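Section 3: Setting up the Dutirora under-sink water filter

Okay, you've got the box open and the bracket screwed to the cabinet wall (if you haven't, go back to Section 2, I'll wait). Now we get to the fun part, where the water goes through the thing!

Before you start, shut off the cold water valve under the sink and open the kitchen faucet until it stops running. Put a towel down. I skipped the towel my first time and had a very soggy bag of potatoes.

1. Take the cartridge out of its plastic and pull off both blue caps. Keep the caps, you'll want them if you ever store the filter.

2. Wet the rubber ring with a little tap water and push the cartridge up into the head. Turn it to the right until it clicks.

3. Cut the white tube to length with a sharp knife. I like to leave a bit extra, so I can pull the whole filter forward when I change it.

4. Push one end of the tube into the port marked IN and the other into the valve adapter. Push hard! It feels like it's in, and then it goes in a little more.

5. Do the same with the blue tube, from OUT to the small drinking faucet.

Caution: Don't use plumber's tape on the push-in ports. The tape goes on the metal threads of the valve adapter and nowhere else. My neighbor Pongsak taped everything and spent his Saturday picking shreds out of the fittings.

6. Open the cold valve slowly, a quarter turn at first, and run a dry paper towel around each joint. If the towel comes up damp, close the valve, pull the tube out, trim the end square and try again. 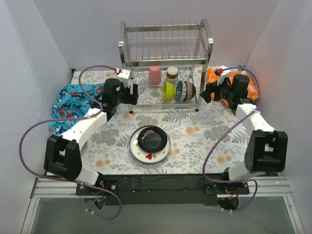 Can I drink the water right after I put in a new cartridge?
Run the drinking faucet for 3 minutes first and let all of that go down the drain. It comes out gray and fizzy to begin with, which is just carbon dust and air. I catch mine in a bucket and give it to the tomatoes.

7. Once the water runs clear, press the reset button on the head and hold it until the light turns green. The counter now starts over at 400 gallons, and the light goes yellow when you have 40 left.

Note: If you have the older Vekura head, there's no light at all. Write the date on the cartridge with a marker and put a reminder in your phone (I change mine every February, before I forget).

Next up is the drinking faucet handle, which can go on either side. See Section 4.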